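A visit to the open day at Konent

I went in October to the open day of Konent, the home textiles house on the Cesunitz road. They make cushions, pillows, throws and some table linen. I had wanted to see the place for a long time, as I buy cushions for a small guest house and I never understood why two of them which look the same in the catalogue can have such different prices. The visit took all the morning.

The bus from the station leaves you at the Gotley roundabout and from there it is a walk of 19 minutes, with no pavement in the last part. If you come by car there is parking behind the building, but it was already full at ten o'clock. At the door they gave us a paper badge and a plan of the ground floor. The plan was printed very small and most people folded it and followed the arrows.

Our group was guided by Iraís Bañuelos, who works in the finishing department. She spoke quickly and answered everything, also the questions about money.

The first stop was the fabric store. The rolls are kept lying down, on long shelves up to the ceiling, and each has a card tied at the end with the width and the date of arrival. There are 1,527 rolls in the list, we were told, but part of them are old colours that wait for a small order. I liked the smell of this room, dry and a little like flour. We were allowed to touch the samples on a table near the window. The heavy cotton was what most visitors went back to. I preferred a thinner one with an uneven thread, but Iraís told me that it catches on rings and watches, so for a guest house I should forget it.

Then came cutting. They cut many layers at the same time, with a paper pattern on top, and the small pieces that remain go into sacks by colour. A lady in our group asked if she could buy a sack for patchwork. She could, for a few coins, and she carried it for the rest of the tour.

Sewing was the noisiest part and we could not stay long. I noticed that each person does only one or two operations and then passes the piece on. The zip is put in before the sides are closed. I have sewn cushion covers at home for years in the opposite order and with much suffering, so this alone paid for my bus ticket.

For me the best was the fringe. I believed that a fringe was always bought by the metre and sewn into the seam. They do this too, for the cheaper line. For the Sandoval line the threads are knotted by hand on the edge of the finished cover, in small groups, and afterwards they are combed and cut. One cover can take 70 minutes if it has fringe on all the sides. We could try on a piece of spare cloth. You pull the threads through with a hook, make a loop, pass the ends inside and tighten. My first knots were too loose and the lady at the table undid them without a word and gave me the hook again. After some 39 knots my fingers were sore and I had finished a very short piece, which I was permitted to keep.

She also showed us how to look at a fringe when buying. Take the cover by one corner, let it hang and give it a small shake. If threads fall on the floor, put it back. Look also at the corners from behind, where a hurried person leaves a gap. With the fringed ones I was told to wash them inside a net bag, in cool water, and to dry them flat. The fringe must be combed with the fingers when it is still damp. A hairbrush is too strong and opens the threads until they look like wool.

The filling room could be seen only through a glass, for the dust. There was a choice of feather or a synthetic filling, and on a bench outside you could press both. The feather one keeps the mark of your hand and must be beaten each morning. The other comes back by itself, but it makes a small noise when you lean on it. I ordered synthetic for the rooms and feather for my own sofa.

The tour finished in a bright hall with a tiled floor, where the finished pieces were shown and you could buy those with small faults. I bought two plain covers with a crooked zip. The white ones with fringe were more than I wanted to pay, though I went back to them twice.

A few practical notes. Wear closed shoes, they ask for it in the cutting room. There is coffee but nothing to eat. Cards are accepted in the shop, but for the sacks of remnants you need coins. The shop closes at one o'clock and they begin to put things away before, so do not leave it for the last moment as I nearly did. 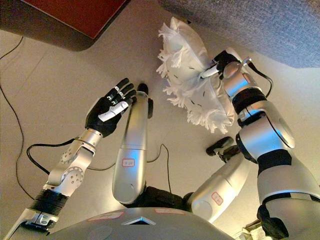
A white pillow with long fringe, held up by one corner.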